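Home | About | What We Do | Hire | Parts | Contact

Print this page | E-mail this page

About Floltness

We make and rent out a small walking inspection robot for places a van won't fit. 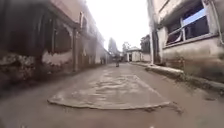
Floltness started in a rented unit behind the old McGrath tile works, with two workbenches, one heater and a disagreement over who got the bench near the heater. The idea was modest. Towns with old centers have lanes, and the lanes have drains, curbs, ledges and walls that somebody is supposed to look at every so often. Sending a crew is expensive. Sending a truck is expensive and then the truck gets stuck. Most towns had settled on a third method, which was waiting for a complaint.

Our founder, Sorcha Rafferty, had spent 11 years on the receiving end of those complaints as a drainage surveyor. She owned a clipboard, a good pair of boots and a very low opinion of robots. She still has all three. The first thing she asked of our first machine was that it walk the length of a lane and come back with something she could use. It walked eight feet and sat down. We kept the video and we show it to new hires on their first morning, partly for the engineering lesson and partly to manage expectations.

What we offer

The product is called the Candley. It has four legs and a forward camera, and it comes in a case that one person can lift if that person has been warned. We sell it outright, but most customers hire it, and we think most customers are right.

A standard hire lasts 30 days. You get the robot, two batteries, a charger, a tablet, and a day with one of our operators, who will teach your people to run it and will also eat lunch with them if asked. By the end of that day a careful beginner can plan a route, walk it, and get the footage off the machine. A confident beginner can usually do it too, but we watch that one more closely.

The Candley follows a route you draw on the tablet, and it records as it goes. Next month you run the same route and the software lines up the two recordings, so you can look at the same stretch of wall or gutter then and now. That is the whole trick. It does not diagnose anything. We have been to the trade shows and seen the screens full of red boxes announcing a "defect," and we have seen one of those boxes settle on a sleeping dog. Our view is that the person who has looked at drains for 20 years should look at the pictures, and the robot should do the walking.

One charge is good for 40 minutes of ordinary walking. The brochure of a certain type of company would give you the figure for standing still on a mild day. Steep ground will cost you some of those minutes and so will cold weather, and a hire in December should be planned with both batteries in mind.

What it is good at

Lanes, alleys, courtyards, loading areas, the backs of things. Uneven paving is fine. A thin layer of mud is fine, and so are shallow puddles, though we would like you to wipe the legs down afterward. The camera is wide, so you get both sides of a narrow street in one pass. The price of that is a bit of a curve toward the edges of the picture, and straight walls will look as if they are leaning in to hear what you're saying. The software can flatten this out. Plenty of customers leave it alone once they're used to it.

What it is not good at

Stairs, for the moment. It can climb them and we have seen it do so, but we won't put it in the contract. It doesn't care for deep water or loose gravel on a slope. Bright white skies are a nuisance, and rooflines in particular can wash out, so if your interest is in eaves and gutters, go early or go late. It walks at the pace of someone reading their phone, and people on foot will get past it easily enough. Your operator has to stay with it in any public place. That's in the contract, in bold.

It also will not replace anybody. We mention this because we are asked at every first meeting, sometimes hopefully. A town that hires a Candley needs the same surveyors it had before, and within a month or so it generally finds out it needed one more.

Where we work

Most of our long-running work is for the older streets of Foltton, where the lanes were laid out for carts and drained by optimism. We walk a set of routes there each month and hand over the recordings along with a plain written log: date, route, weather, anything the operator thought worth a second look. The log is the part the client reads. It took us a while to accept this, given how much of our money had gone into the robot.

Foltton is also where we try things out. New feet, new camera mounts and new software go there before they go to anyone else, and the city gets a lower rate for putting up with it. The feet are on their third design. The first was too slick, the second picked up mud and carried it back to the office, and the third is made of a softer rubber that wears out sooner and is cheap to swap. Spare sets are on the Parts page.

Who we are

There are eight of us. Three build, two write software, two run the hires, and Sorcha does what she calls "the rest," meaning the contracts, the training days and the arguments. We repair every machine ourselves in the same unit behind the tile works. There is now a second heater.

If you'd like to see a Candley before you commit, ask for a demo on your own ground. We prefer it that way. A robot on a showroom carpet has very little to worry about, and you'll learn more from your worst lane than from our best floor. The demo takes a morning and costs you nothing beyond somewhere to park. Pick a spot you are tired of hearing about, and have the person who usually gets sent there come along.

For hire rates and open dates, see Hire. For anything broken, call before you open the case, and please don't tighten the small screws on the hip joints. They are meant to feel like that.

Print this page | E-mail this page

Home | About | What We Do | Hire | Parts | Contact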